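Refreshment table

A refreshment table is a low or medium-height table, usually a coffee table, on which drinks and fruit are set out together so that people in the room can help themselves. It differs from a dining table in that no places are laid and no one is expected to sit up to it, and it differs from a sideboard mostly in standing out in the open, where it can be reached from several sides at once. In many homes the same piece of furniture holds magazines in the morning and a bowl of fruit by evening, and only earns the name for the few hours that company is in the house.

The custom is a very old and comfortable one, and it has never needed much in the way of rules. Bottles are generally kept together at the far end, where they are least likely to be caught by an elbow, and the fruit goes in front of them or beside them. Tall things stand behind short things when the host remembers, and wherever there is room when the host doesn't.

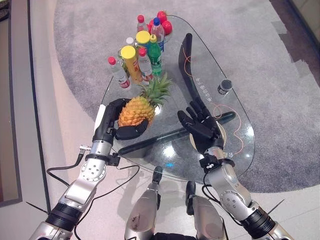
Bottled drinks, apples and a pineapple on a glass-topped coffee table.

Glass tops

Glass has long been a favorite for this kind of table, partly for its looks and partly for the ease with which a sticky ring can be wiped away. A clear top also lets the carpet show through, so that a small sitting room feels less crowded than it would with a solid slab in the middle of it. Rounded and teardrop outlines are kind to the shins, as anyone who has lived with a square-cornered table and a dim lamp will tell you. Glass does have its drawbacks, of course. It shows every fingerprint, it rings loudly when a bottle is put down in a hurry, and it throws back the ceiling lights in bright spots.

In her household guide The Low Table, the writer Chrysanthi Moschos recommends felt pads under heavy bowls and a soft cloth kept within reach, "because you will want it, and you will want it while people are watching." The guide went through 2 editions and is still passed around among people who like to have company.

The pineapple 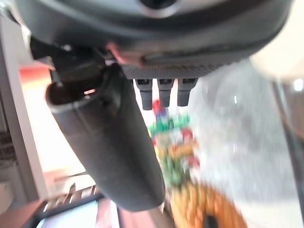 A whole pineapple has been a sign of welcome for centuries, going back to the days when the fruit was so costly in Europe that some hosts rented one for the evening and returned it uneaten. It is no longer a luxury, but it still makes a fine centerpiece, with its patterned rind and its spiky crown standing well above the apples and oranges. It keeps its shape for days at room temperature and asks for nothing in the meantime.

Whole pineapples are awkward to move. The crown makes a tempting handle, but the leaves are sharp at the tips and may pull loose from a ripe fruit, so it is better to hold the body low down and take the weight from underneath. Fruit that is going to be eaten is normally carried off to the kitchen, cut there, and brought back in a dish.
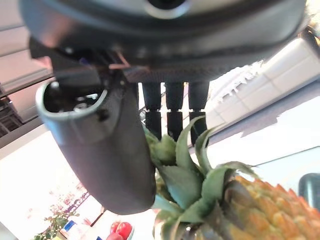 The spiky leaves of a pineapple.

Bowls and empty space

Most refreshment tables include at least one bowl, and a shallow one is usually preferred, as it can be reached into from any side. It may hold nuts, wrapped candy or cut fruit, or simply wait for peels and bottle caps. Angeliki Drakos, who taught home entertaining at the Kouris evening school, liked to set hers near the middle and leave clear glass on at least one side of it, so that guests had somewhere to put down a drink. 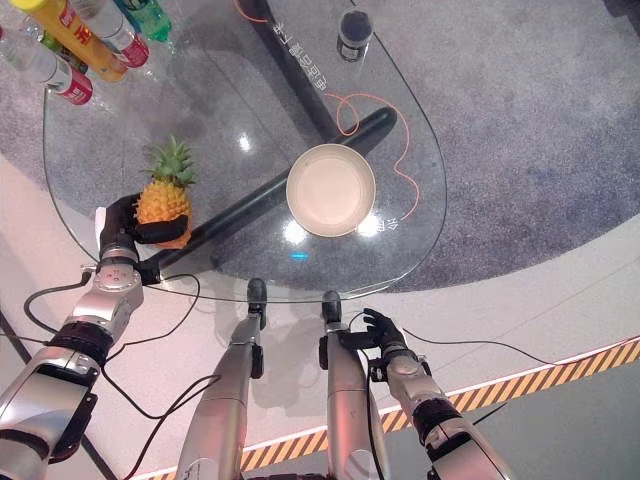 Shallow beige bowl near the center of the table, with the pineapple to the left.

See also

Coffee table
Fruit bowl
Centerpiece
Sideboard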